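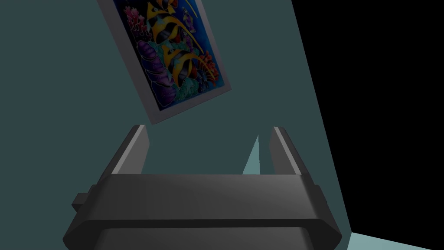 Ticket 452: Second-dose reminders not sent to eligible patients
Product: Naltico immunization scheduler
Reported by: Oda Community Clinic
Priority: High
Status: Resolved, monitoring

Summary
The clinic reported that 168 patients who were due for a second dose of the hepatitis B vaccine did not receive a reminder. First-dose reminders and seasonal flu notices were sent as expected.

Initial review, 9:10 a.m.
Support confirmed that the patients were marked "complete" in the scheduler although their charts listed one dose only. All of the records had been transferred from Flalum, the clinic's former records system, in November. Patients entered directly in Naltico were not affected.

Clinic staff were asked to stop all manual edits to dose history until the review was finished. The clinic agreed and provided an export of the records.

Finding, 11:45 a.m.
Flalum stores the number of doses in a series and the number of doses given in two adjoining fields. The import map read the first field for both values. A patient with one dose of a two-dose series was therefore recorded as having received two.

The vaccine registry feed, managed by Trivum, was checked separately. It draws on the original visit entries and contained the correct dose counts. No correction to the registry is required.

Action taken, 2:30 p.m.
The import map was corrected and dose history was rebuilt from the visit entries. After the rebuild, 150 patients moved to "due" status. A further 11 had received the second dose at another site. The remaining 7 have conflicting dates and were placed on hold for review by clinic nursing staff. Reminders will not be sent to patients on hold.

Requested of the clinic
Please confirm the reminder wording before the batch is released. Please also return the hold list with the correct dates, using the secure upload page. Patient details should not be added to this ticket.

Update, 4:05 p.m.
Wording approved by the clinic. Batch released. Hold list outstanding.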